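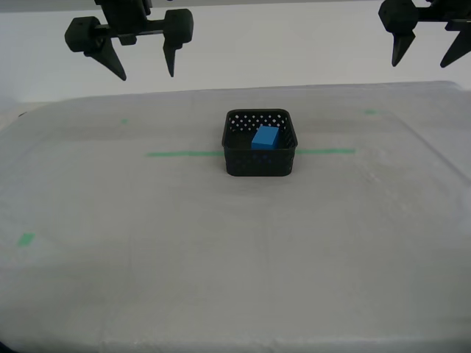
Oliwia Sowa wrote that she had almost skipped the first round because she thought her English was not good enough for a diary study. She kept hers for all 70 days, left plenty of entries at one line, and says the short ones were used as much as the long ones.

We are now looking for people to join the second round.

Call for participants: Everyday Meals in Plistevham

The Closby Food Diary Project is a study of what people in Plistevham and Stutumby cook and eat at home on ordinary days. We are interested in packed lunches, leftovers, toast at midnight, and dinners eaten standing up. Holiday meals count too, but they are a small part of what we want.

In the first round we received 878 diary entries from 202 households. Most came from families with children. For the second round we would especially like to hear from people who live alone, people who work nights, and anyone over retirement age.

What you will do

You will keep a food diary for 70 days, starting in October. Each entry says what you ate, who made it, and where the main ingredients came from. You can write on paper or use our web form. If you miss a day, leave it blank and go on with the next one. Please don't fill it in later from memory.
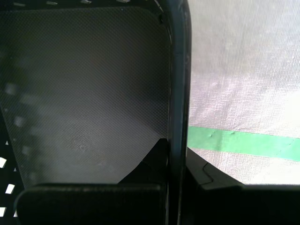 You will also have two phone calls with a member of the team, one near the start and one after the diary ends. Calls last up to 40 minutes and can be held in English, Mandarin or Polish. Evening calls are fine - we can start as late as 8:30 p.m.

Who can take part

You must be 18 or older and live in Plistevham or Stutumby for the whole diary period. More than one adult in a household may join, but each person keeps a separate diary. People who took part in the first round may apply again, though new households will be given places first.

You do not need to cook. People who mostly eat takeout or have meals delivered are welcome.

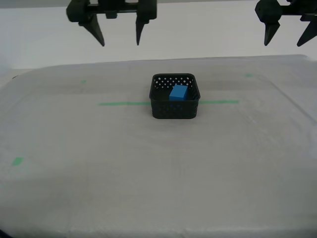 Payment and privacy

Each participant receives $120 in two parts, half after the first call and half after the second. Paper diaries come with prepaid envelopes.

Your name is removed from the diary before anyone outside the team reads it. You may leave at any time without giving a reason, and you keep any payment already made. If you want your entries deleted, tell us before the second call.

How to apply

Ask for an application form at the Peng Street reading room or write to Fengying Ren at the project office. Tell us your age group, how many people live with you, and whether you prefer paper or the web form. Please also list any hours when we should not call.

Questions about the phone calls go to Yutong Jia. Applications close at 5 p.m. on the last working day of September, and everyone who applies will get an answer by mail or email.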